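更新日期：10/22/26
适用范围：Visser 系列拆装式塑料椅、塑料凳及配套小桌
发布：Munari 售后技术组

# Visser 系列拆装塑料家具常见问题

本页汇总采购单位和个人用户在收货、组装、使用、清洁、存放各阶段提出的问题。安装图以随箱说明书为准，本页与说明书不一致时，按说明书执行。旧版产品（包装箱侧面无批次标签）的插座尺寸不同，相关条目中另行注明。

## 一、收货与验货

### 外箱破损，是否可以签收？

可以签收，但应在签收单上写明破损位置，并在开箱前拍摄外箱各面。箱内部件完好的，外箱破损不作为退货理由。部件有裂纹、缺口或明显翘曲的，按缺损件处理，向 Pestham 服务点提交照片和批次号。

### 批次号在哪里？

在包装箱侧面的标签上，格式为字母加数字。部件本体上的模具编号不是批次号，报修时请勿混用。箱子已丢弃的，提供订单号，由 Isville 仓库反查，处理时间会相应延长。

### 部件表面有细小的圆点或线状痕迹，是否为缺陷？

圆点通常是顶出或浇口痕迹，线状痕迹通常是熔接痕或分模线，均为注塑工艺的正常残留。判断标准如下：

- 指甲划过无台阶感，不影响使用；
- 有轻微毛边，可用细砂纸打磨，方向顺着分模线；
- 痕迹处可见开口，或轻弯时发白并扩展，属于不合格件，停止组装。

### 大批量到货如何抽检？

每箱至少开一套，试装到可以站立为止。单次到货 54 套以上时，建议不同批次分开堆放、分开试装，出现问题后容易隔离。抽检中发现一件插座开裂，同批次全部检查插座。

### 刚从低温环境搬入室内，能否马上组装？

不建议。低温下塑料偏脆，插接时插座口部受到的是环向拉应力，开裂风险较高。部件应拆去薄膜，在室内静置，待手感与室温一致后再装。

## 二、组装

### 需要准备什么工具？

橡胶锤一把，软垫或折叠的毯子一块。不使用金属锤。没有橡胶锤时，可垫一块木板再敲击，但力度不易控制，仅作为临时办法。产品不使用螺钉，随箱没有五金件属于正常情况。

### 组装时应当正放还是倒放？

倒放。座面朝下置于软垫上，四角插座朝上，腿管自上而下插入。正放组装时重量压在未到位的腿管上，容易造成腿管偏斜，插座内壁一侧会被刮伤。

### 腿管有没有前后之分？

椅类有，凳类和小桌没有。椅类后腿带有倾角，管端有一处定位缺口，缺口应对准插座内的凸筋。对不准时不要强行敲入，拔出后旋转再试。凳类腿管可以任意互换。

### 腿管插到一半卡住怎么办？

按顺序检查：

1. 插座内是否有料屑或包装残片；
2. 管端是否有毛边或椭圆变形；
3. 腿管轴线与插座轴线是否一致；
4. 是否把旧版腿管装入新版插座。

前三项排除后仍卡住，可在管端外壁抹少量清水。禁止使用润滑油、洗洁精或凡士林。油类会长期残留在配合面上，降低保持力，腿管可能在搬动时脱出。洗洁精中的表面活性剂会促使受力部位产生应力开裂，问题往往在使用数月后才暴露。

### 如何判断腿管已经到位？

观察管肩与插座口部之间的缝隙。四角缝隙一致并且看不到管身上的刻线，即为到位。敲击声也可作参考：未到位时声音发空，到位后声音短而实。只凭声音判断不可靠，应以刻线为准。

### 装好之后四脚不平，怎么处理？

先换一处地面复核，排除地面因素。确认椅凳本身不平时，找出悬空的脚，其对角位置的腿管大多没有插到底。翻转后补敲这一角，再放平检查。四角均已到位仍不平的，检查座面有无翘曲，方法是用直尺沿对角线贴靠边框。

### 腿管是中空的，要不要往里填东西增重？

不要。填砂、填水都会改变管脚受力，管内积水还会带来异味，冬季有胀裂的可能。需要防风的户外场所，应选用 Visser 系列的配重底座，或在收场后将家具搬入室内。
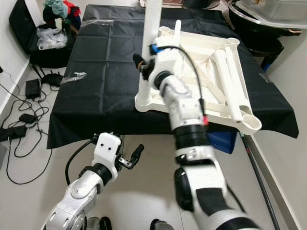
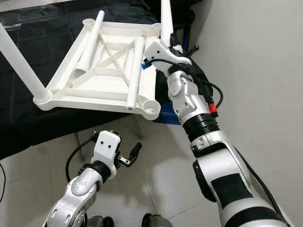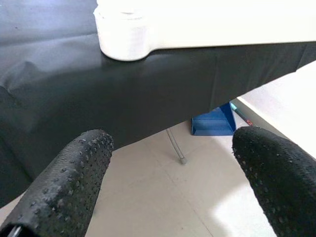

## 三、结构与承重

### 座面背面为什么做成筋格，不做成实心板？

实心厚板冷却慢，中心收缩大，表面容易凹陷，内部容易出现缩孔。采用薄壁加筋，用料较少，抗弯刚度主要由筋高决定。斜向交叉筋用于限制座面扭转，单靠平行筋，对角受力时变形会明显增大。

### 筋的根部有一圈发白，是否还能使用？

应力发白表示该处已超过正常变形范围。发白区域不扩大、无可见裂纹的，可降级作为置物用途，不再坐人。发白穿过筋的全高，或延伸到插座外壁的，报废。

### 可以站在上面取物吗？

不可以。站立时荷载集中在两只脚的面积上，且重心偏移大，与坐姿的受力条件不同。承重标识只对应坐姿静载，不能换算成站立荷载。

### 椅子能不能向后翘，只用两条后腿着地？

不能。后翘时全部荷载由后侧插座承担，并附加弯矩。插座口部裂纹的返修件中，裂口多位于朝外一侧，与这种受力方式吻合。由此造成的损坏不在保修范围内。

### 小桌能不能当凳子用？

不能。小桌桌面的筋高低于凳类座面，外形接近，混放时请按背面的模具字样区分。

## 四、清洁与维护

### 日常用什么清洁？

清水加中性清洁剂，软布擦拭，然后用清水过一遍。已装好的家具清洁时不要浸泡，插座内进水后不易排出。水温不超过 30 摄氏度即可满足日常清洁，热水没有必要。

### 白色表面发黄能恢复吗？

先区分污渍和老化。用湿布蘸小苏打糊在背面隐蔽处试擦，颜色变浅的是附着污渍，可以继续处理。擦后无变化的是材料老化，无法通过清洁恢复。含氯漂白剂会加快表面粉化，短期看颜色变白，之后发黄更快。

### 圆珠笔和记号笔痕迹怎么去除？

用棉片蘸少量异丙醇轻擦，擦完立即用湿布过一遍。不要用丙酮、香蕉水或汽油。有凹凸纹理的表面可改用软毛刷，百洁布会磨掉纹理的高点，留下反光斑。

### 筋格里的灰尘怎么清？

翻转后用长柄软刷沿筋的方向刷，再用吸尘器收走。高压水枪能冲净，但会把水压进插座，使用后须拆下腿管晾干。

### 脚垫磨穿后继续用有什么影响？

管端直接接触地面，会刮伤地板，管口也会逐渐磨斜，最后表现为四脚不平。脚垫为易耗件，应整套更换。新旧混装会产生高度差。

### 多久检查一次？

家庭使用，每年一次。食堂、教室、活动场地等高频场所，每学期或每季度一次，可与盘点同时进行。检查内容包括插座口部裂纹、腿管松动、脚垫磨损、座面翘曲。户外摆放的应在 9 月前后增加一次，检查夏季日晒后的粉化情况。

## 五、拆卸与存放

### 装好后能否再拆开？

可以，但不宜频繁。插接配合依靠过盈保持，每拆装一次都有少量磨损。拆卸时座面朝下，一手压住座面，另一手握住腿管下端，边小幅转动边向外拔。椅类后腿带定位缺口，不能转动，只能沿轴向拔出。

### 堆叠存放有没有高度限制？

椅类堆叠总高不超过 900 毫米，凳类相同。超过后底部一件的腿管长期外撑，取出后可能无法复原。小桌不可堆叠，应拆腿后平放。

### 拆下来的部件怎么放？

座面平放，面与面之间隔一层软纸。腿管横放并捆扎，捆扎带不要勒在管端。竖立斜靠墙面存放的座面，时间长了会弯。存放处远离暖气、锅炉管道和朝南的玻璃窗。

### 仓库里能和清洁用品放在一起吗？

密封完好的可以同库，不宜同架。溶剂和漂白剂的挥发物在密闭空间中也会作用于塑料表面，首先受影响的是仍处于应力状态的部位，即已插接的插座口部。

## 六、保修与配件

### 保修期多长？

自签收日起 2 年，限室内正常使用。户外使用的褪色、粉化不予保修，结构性开裂视检测结果处理。脚垫不在保修范围内。

### 可以单独购买一条腿管吗？

凳类和小桌可以。椅类后腿成对供应，避免新旧件长度与倾角不一致。订购时提供产品名称和批次号，由 Isville 仓库发出。

### 插座裂了，能用胶粘吗？

不能作为受力修复。普通胶水在聚丙烯表面附着力很低，专用底涂配合胶粘剂可以粘住外观，但无法恢复插座的环向强度。应更换座面，原腿管经检查完好后可以继续使用。

### 报修需要提交哪些材料？

- 批次号或订单号；
- 损坏部位的近照，旁边放直尺；
- 整件照片，须能看清背面；
- 使用场所和大致使用频率。

材料齐全的，由 Pestham 服务点直接判定。需要寄回实物的，邮寄前先取得受理编号，箱外写明编号，无编号的包裹会被退回。

### 报废件如何回收？

按当地硬塑料类别投放。投放前取下脚垫，脚垫材质与本体不同，应分开处理。座面背面有材料标识，回收站询问时可出示。自行切割时会产生尖锐断口，应佩戴手套和护目镜。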